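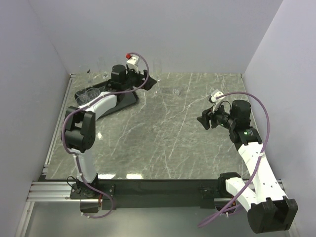 Celina Górecki says that adults who can't swim are very good at hiding it. They hold the towels, they watch the bags, they have a small cold every July. She has taught beginners at the pool in Gillcombe for 16 years, and all of her pupils are grown up.

I met her after the early lesson, in the room behind the ticket desk, where she was eating soup from a flask. Her hair was still wet. She doesn't like to sit for a long time, so we talked partly there and partly on a walk along the canal.

"People think the first lesson is about floating," she said. "My first lesson is about the stairs. We go down, we stand, we go up again. Some of them cry on the second step, and then they say sorry to me for ten minutes."

Her own start was not easy either. She grew up in Feltport, close to the harbor, and her father, who worked on boats all his life, could not swim and saw no use in it. She learned at 23, in secret, from a book and in a lake which came up to her chest.

"The book had drawings of a man in a striped costume. He always looked very calm. I hated him."

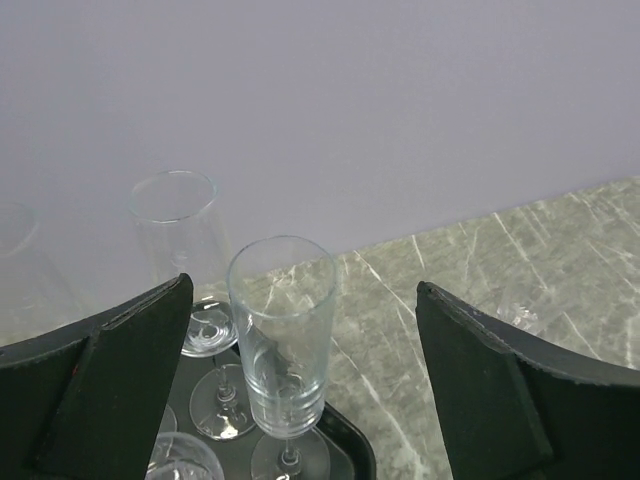
When she was sure that she could cross the lake and come back, she told her father. He asked if the water had been cold, and then he went on with his newspaper. She laughs about it now, but I had the feeling that she would have preferred another question.

The groups are small, three people in each, and the course takes one winter. She doesn't use armbands. She also doesn't use the word "relax," which in her opinion makes the shoulders go up. What she says instead is "look at the clock," because the clock hangs high on the wall and the head must go back to see it. With the head back, the hips rise.

Her oldest pupil was 79, a retired tailor with the name of Zieliński. He came to every lesson with ironed swimming trunks and a list of questions.

"He wanted to know where the water goes when you breathe out. I said it goes nowhere, it waits. He wrote this down! After five weeks he pushed off from the wall and did not stop. I walked next to him on the side and I forgot to say anything."

I asked what happens with those who give up. She was quiet for a moment, and we let a bicycle go by.

"They write to me sometimes. I tell them the pool is still there. One woman stopped twice and came the third time with her daughter – the daughter stopped, the mother didn't."
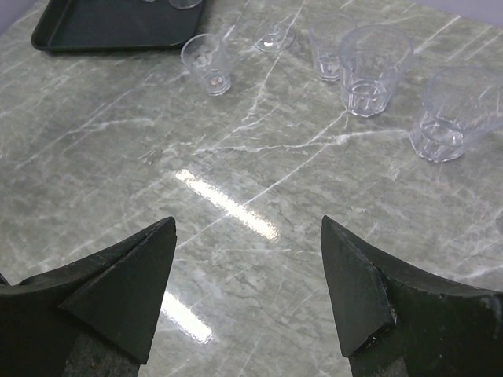

Tuncay Tuncer

The pool itself is old, and every few years there is talk of closing it and sending everybody to the bigger one in Witlow. Górecki has been to Witlow. The water there is deep at both ends, she told me, and the music is loud.

"For a beginner you need a place where you can put your feet down and hear a person speak. I don't ask for more. The tiles can be ugly."

She swims herself at six in the morning, before the lessons, always in the lane by the windows. She has never entered a race. Last summer she went back to the lake with her brother, who stayed on the grass and held the towels.

"I offered him a place in the autumn group," she said, and closed the flask. "He has told me he will think about it."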